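When Mesfin Ejigu won his seat on Dikville town council by 3 votes, he was in the chip shop. "I'd gone to get tea for everyone who'd been out knocking doors with me," he says, "and my phone just went mad. I left without the chips!"

We meet at the library in Plamar, the ward he has represented ever since, and he is already talking before I have my coat off. Between then and now there have been two more elections, a spell as deputy leader and one defeat, which he brings up himself. He lost by 173 votes, took a year away from politics and came back to win the same seat from the same opponent.

"That year did me good," he says. "I went to council meetings and sat in the public seats, and I couldn't hear a word. So the first thing I asked for when I got back in was microphones." They were fitted that July, and he's still delighted with them.

Most people here know him for the Ritchie bus. The route linking Ritchie and Flistmont was due to be cut, and Ejigu spent a winter collecting names against it, mostly at the stops themselves from half past six in the morning. He ended up with around 2,000.
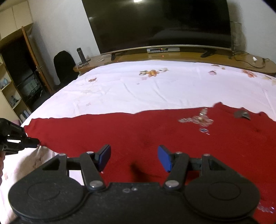

**Dikville Local Democracy Club** | Interviews

"You learn such a lot at a bus stop," he says. "People tell you about the bus, and then about their mum's hip, and the drains, and by the time the bus comes you've got a page of notes." The route was saved, though with fewer evening journeys, and he wants those back. On the last count 551 people a week were using it after six o'clock, before the timetable changed, and he can quote the figure for every stop (he did, and it was more gripping than it sounds).

Would he stand for Parliament? He laughs for quite a while. "I've been asked. I like being able to walk to the thing people are complaining about. If it's a broken kerb, I can go and stand on it."

He is keener to talk about who comes next. Two first-time candidates are shadowing him this year, and he takes them along to everything, planning meetings included. "One of them asked a better question about parking than I have in all my time on the council. I was thrilled. I wrote it down."

His surgery is in the library's back room, from ten until noon, and you don't need to book.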